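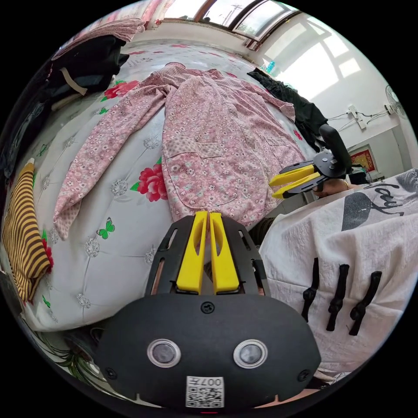 Is the Honavis deal a good use of public money, or have we been had again?

We use cookies to keep you signed in and to remember which threads you have read. By continuing to browse you agree to our cookie policy. Accept / Manage preferences

marama_b
Evening all. I've been stewing on this since the announcement, and my husband has asked me very kindly to go and stew on the internet instead, so you lot are getting it.

For anyone outside the state who hasn't followed it, the government is putting $427 million towards the new Honavis battery plant on the Caltgate estate, just outside Lenden. Part of that is a straight grant, part is a loan on terms we're not allowed to see, and part is the road and the substation, which they say we'd have needed eventually anyway (would we? I've lived here most of my life and never once thought, what Briggs Road needs is four lanes).

In return we get up to 588 jobs. It's the "up to" that bothers me. I went through the summary document twice with a cup of tea and a highlighter, and I couldn't find a minimum anywhere. I couldn't find what happens if they employ half that number and then pack up when the next state along offers them something nicer. I'm not against the plant! I'd love my nephew to have a reason to stay in town. I just think if I lent my neighbour money for a fence I'd want to know there was going to be a fence.

Has anybody here read the thing more carefully than I have?

Hugo Nieto
Good post Marama, and I say that as someone who mostly disagrees with it.

I worked in manufacturing for a long time, on the purchasing side, and my feeling is that people underestimate how ordinary these deals are. Every country that makes batteries, or cars, or chips, is paying for them one way or another. With tariffs going up and down the way they have been, no company is going to sink that kind of capital into a town our size on goodwill. You can say it shouldn't be like that and I'd agree with you over a beer, but it is like that, and the plant goes somewhere.

The other thing is the suppliers. When the old cannery was open there were the people on the payroll, and then there was the fellow who fixed the forklifts, the linen service, the two bakeries that did lunches, the trucking yard. None of them ever turned up in a jobs figure. When it shut they all felt it. So I'd be careful about dividing the dollars by the jobs and calling it a day, which I'm sure somebody is about to do.

saltbush_sal
I'm about to do it, Hugo, sorry love.

It's north of $700,000 a job, if every last one of them turns up. I'm a bookkeeper, I can't help myself. For that money you could staff the Lenden hospital properly and have enough over to fix the pool.

And I'd like to push back a little on "the plant goes somewhere". We get told that every time. We were told it about the call centre and about the data park, and we were certainly told it about the cannery extension, which got a grant too if you remember, three years before it closed. I kept the books for one of those lunch bakeries. They borrowed to buy a bigger oven on the strength of that extension and they were still paying off the oven after the doors shut. So the supplier argument cuts both ways for me. When a big employer comes in on public money, the little businesses take on the risk as well, and there's no grant for them when it goes bad.

Hugo Nieto
I'd forgotten the cannery had a grant. Fair enough, I'll wear that one.

I still don't think the hospital comparison works though. The substation and road are a one-off capital spend and nurses' wages are every year forever. It's a different bucket.

saltbush_sal
It's the same taxpayer filling the bucket!

Musa Okonkwo
Hello everyone, long-time reader, I don't post much. I put in a submission when the inquiry was open, so I've had my head in the documents more than is probably healthy.

Marama, to your question about a minimum. There are milestones, but they're tied to construction and not to employment. Money is released when the slab is down, when the first line is installed, when the first line is commissioned and so on. There are 4 of these and I could not find one that mentions a person being employed. The jobs figure appears in the minister's foreword and in the consultant's report, and as far as I can tell it isn't in the agreement, or not in the parts they've released. There may well be something behind the black bars. I want to be fair about that. A good third of the schedule is redacted as commercial in confidence.

What I asked for in my submission was fairly dull. Publish the clawback terms. Publish the loan rate. Have the auditor report on headcount once a year, with full-time, part-time and labour hire shown separately, as they're very different things if you're trying to get a home loan. I can't see how any of that would frighten off a serious company.

The inquiry had 872 submissions, by the way, and they gave it two days of hearings. I got a very nice form letter.

tin_shed_terry
The redactions are the whole story as far as I'm concerned. If it was a good deal for us they'd have it up on a billboard.

Lina Hakim
Terry, I understand the feeling, but I've worked on the other side of contracts like this (local government, not this one, and I'm well out of it now) and there can be decent reasons to keep a price quiet. If the loan rate gets out, the next company through the door starts its negotiation from there. You'd be giving away your hand for every deal after.

Clawback terms are another matter. I can't think of a good argument for hiding those. They only matter if the company fails to deliver, so the only thing you reveal by publishing them is how seriously you took that possibility. Musa, was there any response at all on that point in the committee's report?

Musa Okonkwo
One paragraph. It says the committee "notes the concerns of some submitters regarding recovery provisions". Then it moves on to landscaping.

tin_shed_terry
Landscaping. Beautiful.

Lina Hakim
Oh dear.

Marilou Salazar
I've been reading this with my dinner going cold. I run a small workshop two streets back from the Caltgate turnoff, and I want to put in a word for those of us who are quietly hopeful, as it can be a bit hard to say so on here without feeling a fool.

We've had three good years and two very lean ones. I've got two apprentices and I'd have a third if I could be sure of the work. Honavis held an information night for local firms back in September and I went along expecting sandwiches and a slideshow. There were certainly sandwiches. But their procurement woman sat with me for a good long while and went through what they'd want from a fabricator, what certification I'd need, which parts would be put out locally and which ones never would be. She told me flat out that I wasn't big enough for some of it. I came away thinking that was more plain speaking than I've had from our own member in ten years.

Now, none of that is a contract, and Sal's story about the oven gave me a proper chill, I'll admit. I've been pricing a second press brake. I might sit on my hands a while longer after reading that. But I do want the thing built, and I worry that if the whole town goes sour on it before the slab is poured we'll talk ourselves out of the bits that could be good.

saltbush_sal
Marilou, please don't take my oven as the last word. They were lovely people who got poor advice from a bank. If you want somebody to look over the numbers on the press before you sign anything, send me a message. No charge, I'd enjoy it. And I hope you get the work.

Marilou Salazar
That's very kind of you Sal, I will.

Hugo Nieto
This is what I was trying to say earlier and Marilou has said it better.

I've also had a second look at the summary after Musa's post and I'm a bit less comfortable than I was this afternoon. I'd assumed there was an employment trigger, purely from having seen them in other agreements. If it's only construction milestones then they could put up a highly automated building, meet every condition, be paid in full and employ a fraction of the number. I still support it. I'd just like it better with that fixed.

tin_shed_terry
Hugo's come round. Mark the calendar.

Hugo Nieto
I've come about a quarter of the way round, Terry, and I'm parked there.

coldfront
Can I ask a different question. Why is the state a lender and a giver but never an owner? If we're carrying this much of the risk, why don't we get shares? If it flies, we get something back for the pool and the hospital and everything else. If it falls over we're no worse off than with a grant. Other places do it. I never hear it raised here, it's as if it would be bad manners.

Lina Hakim
It does get raised, and usually the objection is that governments make awkward shareholders. They own a piece of the company and they also regulate it and approve its next shed. You can manage that with some distance, a separate fund with its own board and so on, but it takes years to set up and nobody in cabinet has years. They have until the election.

I'm more open to it than I used to be.

marama_b
Well, I went off to put the bins out and came back to all this. Thank you, every one of you, I feel a good deal better informed and only slightly crankier.

Musa, would you mind if I borrowed your three requests, the clawback, the rate and the yearly headcount? I take Lina's point on the rate so perhaps I'll leave that one off. I'm going to write to our member, on paper, and I'm going to ask for a reply that isn't a form letter. If anyone else in the Lenden postcode would like to put their name to it, message me. Hugo, that includes you.

Musa Okonkwo
Please do, take the lot. I can send you the page references for the milestones as well, it saves them telling you that you've misread it. I'd keep the rate in, personally, but ask for it to be released after the final drawdown. That ought to cover Lina's worry about the next negotiation.

Lina Hakim
It would, yes. I'd sign that.

Hugo Nieto
Send me a draft, Marama. If it says the plant is welcome somewhere in the first paragraph, I'll sign it.

tin_shed_terry
I'll sign it if it doesn't.

marama_b
Terry, you'll get the same draft as everyone else. Give me until the weekend, I've got the grandkids.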